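The Vidal building in Fellness went up in 1974 and has been rental stock ever since. Its 23 units are now being sold singly, with sitting tenants given first refusal.

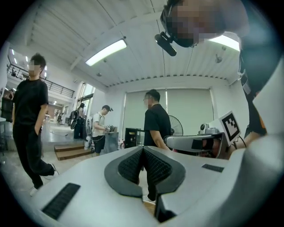 Larasati Pasaribu thinks the price matters less than the reserve fund, and would read four years of accounts before signing.

The fund is thin. The roof and both risers fall due within 2 years, and the cost is split by floor area – balconies excluded.
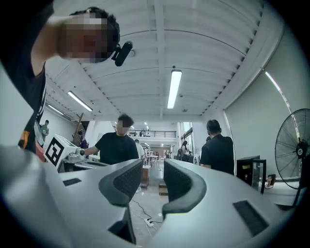
Fellness, 2018-08-30

Mundar, the selling agent, quotes monthly charges without the roof levy. Buyers should ask for both figures in writing. Offers close in December.
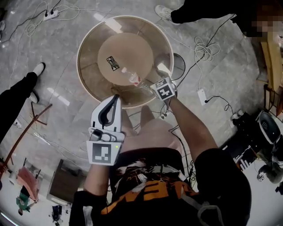
One tenant on the top floor would prefer to keep renting, and asks whether the lease terms survive a sale. They do, until the lease runs out.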